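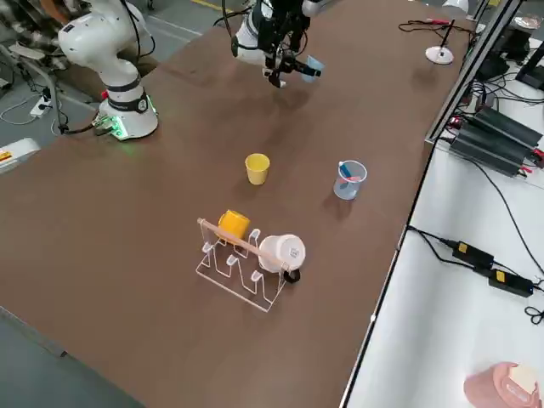
The yellow cup and the measuring beaker.

Short Fiction
January
By Domenica Kaufmann

Annelies Imhof had been gone from Pusau for 13 years when her brother-in-law called about the house. She took the night train and got in at four in the morning. Jonas was waiting in the truck with the heater running.

"You look the same," he said.

"You don't."

He laughed and put her bag behind the seat. They drove out past the mill and the closed school. Snow lay in the ditches but the road was clear.

The house smelled of coal and old soap. Her sister's coat still hung by the door. Jonas had sold the cows in the fall and the barn was next. A man from Egan wanted it for the beams.

"He'll pay 100 for each one," Jonas said. "I told him I'd ask you first."

"Why me?"

"Half of it's yours. She wrote it down."

He gave her the paper. It was a page from the feed book, with two lines in her sister's square handwriting and nothing about the letters Annelies had never answered. She read it standing up. Then she sat down and kept her gloves on.

Jonas made coffee and burned it a little. They drank it anyway. Around six the neighbor's light came on across the field – Nest Rowlands, who was past eighty and still got up for animals she no longer kept.

"Tell him no about the barn," Annelies said.

"And then what?"

"I don't know. Is there a bed made up?"

He said there was, in the back room, and went to find another blanket.

Back to top
© Tuletden Stories. Contact the editors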